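# Learning words at the kitchen table

I moved to Brusen three years ago, and I still keep a notebook of words. My teacher at the evening course says a notebook is old-fashioned and that everybody uses the telephone now. I tried the telephone. I had an application with 1000 words in it, sorted by subject, and after one month I could name many kinds of fish but I could not tell the plumber what was wrong with my sink.

So I went back to paper. My rule is simple: I write down only words that I heard or read myself. In September I wrote 146 of them. Some came from the bus, some from the letters of the housing office, and many from the bakery on Stuver Street, where the women behind the counter speak very fast and do not slow down for anyone. I am grateful for that, even if I sometimes go home with the wrong bread.

The difficult part is to bring the words back out of the notebook. When I read my own list, every word looks familiar and I feel clever. Then I close it and I cannot say even the first one. For a long time I believed my memory was bad. I think now that I was only practicing reading.

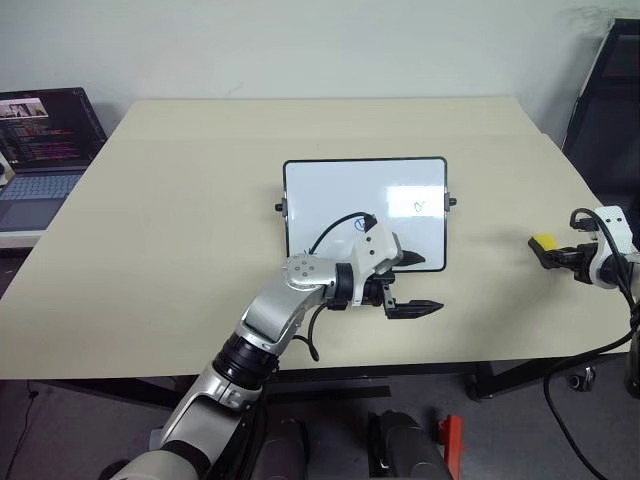

My new habit takes 30 minutes in the morning, before work, with coffee. I cover the right side of the page, where the meaning is, and I try to write a sentence with each word, from memory. I used to do this on loose sheets, but I kept every sheet and felt bad when I saw the mistakes again. A small whiteboard with a thin black frame, lying flat on the table, is better for me. A blue marker is enough. I write the sentence, I read it aloud, I wipe it off, and the mistake is gone before I can be ashamed of it. The words I missed get a dot in the notebook, and a word with 3 dots goes to a new page at the back.

That page at the back is interesting to read. Almost all of the words there are small ones: "although," "hardly," "instead," "yet." I never have a problem with "refrigerator." It is long but it is always the same thing, and I can point to it. "Hardly" I have learned maybe ten times, and I still want to use it to say that somebody works hard. I once told my boss at Prutine that I had hardly worked all week. She laughed very much, and then she explained it.

For the small words I now copy the whole sentence where I found them, with the place. "There is hardly any milk left" (bakery). "The elevator is working, although slowly" (paper on our front door). When I need the word, I remember the door first and the word comes after it.

Next month the course starts with phrasal verbs. I have already left four pages free for "get."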